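Folk Charms and Household Protection
Week 2 handout – Agnese Lukoševičius

Welcome back, everyone, and thank you for the lovely stories you shared last week about your grandmothers' kitchens! I could have listened all evening. Tonight we move on to the doorway, which in the Grernum valley was where most of the protecting got done.

People there kept salt by the threshold, usually a pinch folded up in cloth and tucked over the lintel. In Olcombe it was rye instead, and the bundle was changed every November – always before the first hard frost, and always by the oldest person in the house. My own reader lists 115 door charms from the two places, and salt or grain turns up in 80 of them.
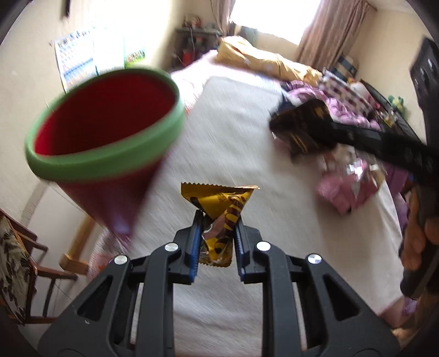 Small yellow packet, twisted in the middle.

Do notice how often the words matter as much as the thing itself. A Danudach charm was spoken three times going out and once coming in, and if you lost your place you had to start over (I have tried it with groceries in my arms, and I don't recommend it). Some families whispered, others nearly shouted, and both were quite sure the neighbors had it wrong.

For next time, please read pages 1 to 24 of the reader and bring one saying about luck that you grew up with. Any language is fine. Spelling doesn't matter a bit.

Terms to know: threshold, lintel, spoken charm, carried charm, warding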